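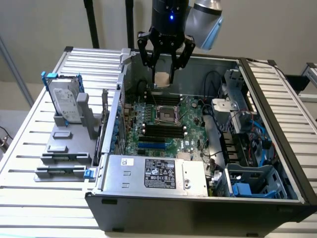
Attachment 1, cell 2: arm over the open tower, part in the fingers, hard disk on the tray to the left.

Ticket 3488
Queue: Cell practice and standards
Opened by: Arsalan Lashari, Pusham site
Assigned to: Lindalva Sampaio
Priority: normal
Status: closed, with one action carried over

Problem as reported
The arm stops part way through desktop tower jobs and asks for an operator. The job log says "hold position, confirm part". It has done this on three jobs since the Sanier update. The day shift clears it and carries on. The evening shift powers the cell down and starts again, and loses the job record each time. I would like one rule for both shifts, please.

Lindalva, 09:40
Can you tell me which step it stops at, and whether anyone has reached into the case while it was holding? Please don't restart the cell until I have the log.

Arsalan, 10:15
Step 19, every time. It has the part in its fingers above the case and waits. One person did reach in to move a cable. The guard door was open and the arm was stopped, but it was not locked off. I have told them not to do it again.

Lindalva, 11:05
Thanks. The log shows the hold is a setting and the arm is doing what it was told. The update turned on part confirmation for all tower jobs. It used to be on only for the Bittencourt jobs.

The reach-in matters more to me than the stop. A hold is not a safe state for hands. The drives are still live and the arm will move as soon as someone presses confirm at the panel. Our practice sheet says this in section 2, but it says it badly -- it uses "stopped" for a hold and for a lock-off. I will reword it.

Until then, both shifts do the following.

1. Read the message on the panel before touching anything.
2. If the case and cables are clear of the fingers, confirm from the panel with the door shut.
3. If anything has to be moved by hand, lock off at the isolator, hang your own tag and try the start button. Then open the door.
4. Do not power down to clear a hold. The gripper may let go of the part when the power drops, and the board is underneath it.
5. Write the hold in the shift book with the step number.

Arsalan, 13:30
Printed and put up at the panel. Evening lead asks who may remove a tag if the person has gone home.

Lindalva, 13:50
The site lead, after ringing the person whose tag it is. No one else. If they can't be reached, the cell stays off until morning.

Arsalan, next shift
Two holds overnight, both confirmed with the door shut, job records kept. No lock-offs needed.

Lindalva, 10:20
Good. I have set confirmation back to Bittencourt jobs only and asked Erkero to list changed settings in their update notes. Closing this. The section 2 rewording stays open under my name, due in October.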